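Boxes on the table: do you need them?

I'm wary of any tidying advice that begins with buying boxes. The Kitska people will sell you a set of 15, and you still own everything you owned before, only now it has lids. Try using up the cartons in the cupboard first.
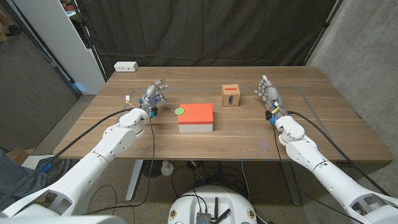

Does a small cardboard box need a lid?
Only if you mean to stack it. Open ones get looked into, and things in them get used.

Labels I do believe in, up to a point. Write what's inside on the front, in pencil, and rub it out when it changes. Colour coding I gave up on after 2 weeks.

Roald Midtbø, Falwood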